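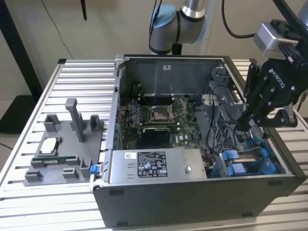
Photo: Marlene Tremblay

Search this site Enter keyword Go

The Hustness open day in Clarkmont was on 02/11/2021. The workshop takes in old office computers, and visitors were let in by the side door on Vachon Street. I got there early and had tea first.

The part I had come for was the opened desktop, a Dell laid on its side with the inside facing up. The processor socket was empty, and a chip lay in a pocket of the grey parts holder next to the case. A slim green board, which looked like a memory module, had its own slot just below. I liked that holder - at home I use saucers.

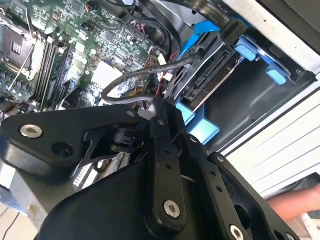 What happens to the old hard drives?
They are wiped on site, and any that fail the wipe are shredded.

Salim Makori gave the talk. He said the workshop handled 2,413 machines last year and that 200 of them went to schools near Lisorton. He spent a long time on thermal paste, more than I needed, but the man next to me took notes. Dell cases came up too, and the coloured plastic pieces you find in them. 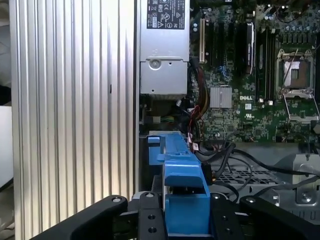
Blue plastic part inside the Dell, with the power supply at the top.

Entry was free and parking cost me 5 pounds. The next open day is in February.

Comments

petra_w: Was there step-free access?

Greyling: Yes, by the side door. The 165 bus stops opposite.

Tomasz: I use an egg box for the screws.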